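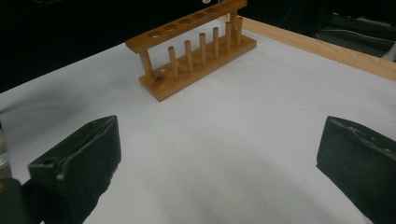
Wooden test tube rack with six holes.

Su-chen Liao has spent 16 years cataloging the award tokens and lapel badges issued by the Cuautle mining company to its workers. Her illustrated catalog, published by Utetti in August, runs to 243 pages and lists 532 pieces. Earlier price lists covered 51.

The main difficulty, she says, was the numbering. "The company restarted its serial numbers every time it changed supplier. A badge marked 12 can come from any of four issues, so the number alone tells you very little. You have to look at the pin fitting and the weight."

Liao divides the badges into two groups by maker. The early pieces were struck by Pletus and have a soldered vertical pin. The later ones came from Trandix, with a horizontal pin and a slightly thicker rim. Mixed pieces exist – a Pletus front on a Trandix back – and she lists them separately as repairs.

"Some dealers sell those as a transitional type," she says. "I found no order for them in the company ledgers. The workshop invoices do mention replacement pins, at a fixed price per piece."
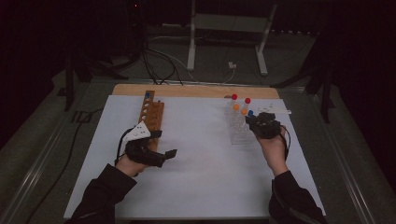

Rack held upright, blue ball in the top hole.

Enamel gets its own chapter. The safety badges were issued in green, white and dark red, and the red is the least stable of the three. Liao advises against ultrasonic cleaning for any enameled piece. "Distilled water and a soft brush. If there is already a crack, leave it dry."

The catalog gives diameter, weight and die axis for each entry. Values are left out, a decision she made early. "Prices date faster than anything else in a reference book. I would have been correcting them at proof stage."

Two sections remain incomplete. The long-service bars are described from ledger entries only, as no complete set was available for measurement, and the office staff badges lack weights for the silver versions. Liao is collecting data on both for a supplement and asks owners to send weights to two decimal places, with the pin attached.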